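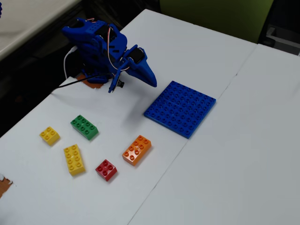
Blue on white, with a few thin wires in other colors.

Kids' Corner > Colors > Why is blue so special?

Home Colors Weather Animals Ask Us

Look around your room and you will find something blue very quickly. A pen, a sock, a toy. Today blue is everywhere, but for a long time it was a difficult color to make.

People in old times could make red and brown easily. They took colored earth, crushed it and mixed it with water or fat. Blue earth is very hard to find. So painters used a blue stone called lapis lazuli. It was dug out of mountains far away, and it cost a lot of money.

For clothes there was another way. Some plants, for example woad and indigo, have a blue dye hidden in their green leaves. You cannot see it when you look at the plant. The cloth comes out of the dye bath yellow-green, and then the air turns it blue – that must be nice to watch!

Animals have the same problem. Many blue butterflies have no blue color in their wings. The wings are covered with tiny scales, and the shape of these scales sends blue light back to your eyes. In our Saturday club in Brurard we asked 184 children for their favorite color, and blue won.

Blue also looks stronger when it is near a color that is very different from it. Yellow is a good one to try.
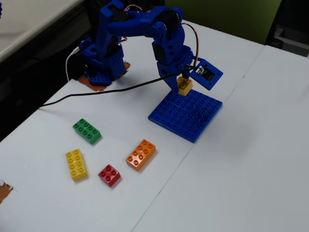
Santeri Salminen wrote to us that he painted a yellow dot on blue paper and the same dot on white paper, and on the blue one it looked much brighter. Try it with your own paints. Make both dots the same size.

Comments

Lâm: My sister did the dots with orange and it worked too.

Floltelau: Is the sky blue from a dye also?

Santeri Salminen: No, the air spreads the blue part of sunlight in all directions.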